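6월 10일 작업 노트

Prirkbridge 쪽에서 들어온 줄무늬 니트 원단의 세탁 후 사행도 건. 3월에 측정한 값과 이번 값이 맞지 않아 처음부터 다시 진행함.

시료는 Paucar 로트에서 재단. 원단 양 끝 쪽은 제외하고 중앙부만 사용. 표점은 500 mm 간격, 웨일 방향과 코스 방향 각각 표시. 표시 펜은 지난번 것이 세탁 후 번져서 실로 바꿈. 실 표점은 시간이 더 걸리지만 읽기 편차가 작음.

세탁은 표준 코스, 탈수 후 평평하게 눕혀 건조. 걸어서 건조한 시료는 자중 때문에 웨일 방향으로 늘어나므로 이번 비교에서 뺌. 건조 후 표준 상태에서 하룻밤 방치한 다음 측정.

측정 전 처리에서 문제가 하나 있음. 작업대에 펼칠 때 손으로 당기는 힘이 사람마다 다르고, 당긴 직후에 읽으면 값이 크게 나옴. 코스 방향으로 500 mm 표점이 당긴 직후 520 mm까지 늘어난 시료도 있었음. 20 mm 차이면 수축률 자체가 의미 없어짐. 놓고 나서 회복될 때까지 기다려야 하는데 기존 절차서에는 대기 시간이 적혀 있지 않음.

줄무늬 원단은 코스 선이 눈에 보이니 사행 판독에는 유리함. 다만 주름이 남은 상태에서는 줄이 휘어 보여서 실제 사행과 구분되지 않음. 남색 바탕에 흰 줄처럼 대비가 큰 것은 특히 작은 접힘도 과장되어 읽힘. 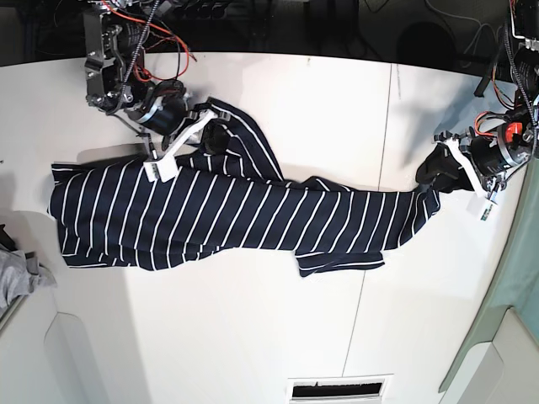
Surell에서는 대기 시간보다 펼치는 방법을 먼저 정해야 한다는 의견을 보내옴. 한쪽 끝을 잡고 끌면 그 방향으로 루프가 기울고, 오래 기다려도 완전히 돌아오지 않는다는 것. 자기들은 받침지 위에 올려 통째로 옮긴 뒤 가장자리만 손바닥으로 눌러 편다고 함. 우리 방식으로 얻은 3월 값은 참고로만 쓰는 편이 좋겠다고도 덧붙임.

일리는 있으나 3월 기록에 펼친 방법이 남아 있지 않아 확인할 길이 없음. 3월 값은 삭제하지 않고 비고란에 "전개 방법 미기재"로 표시해 둠.

받침지 방식으로 시료 하나를 다시 해 봄. 편 직후와 재방치 후의 차이가 눈금 한 칸 이내. 손으로 당긴 시료보다 훨씬 안정적임. 시료 하나로 절차를 바꿀 수는 없으니 같은 로트에서 추가로 재단할 것.

편물 조건도 다시 확인. 원단 번호 832, 단위 중량 표기는 175 g/m². 저울 값과 표기가 맞는지는 아직 보지 않음. 급사구 수는 Uvby 시트에 빈칸으로 되어 있음. 급사구 수가 많으면 환편 특성상 코스가 나선으로 기울기 때문에 세탁 전 사행이 이미 있었을 가능성을 배제 못 함. 세탁 전 값을 반드시 따로 기록할 것.

남은 일
- Uvby에 급사구 수와 실 꼬임 방향 문의
- 받침지 재질 확정. 현재 쓰는 종이는 표면이 거칠어 니트가 걸림
- 절차서에 전개 방법, 대기 시간 항목 추가
- 단위 중량 실측
- 실 표점용 바늘 가는 것으로 교체. 지금 것은 루프를 벌림

걸어서 건조한 시료는 버리지 않고 서랍 둘째 칸에 보관함.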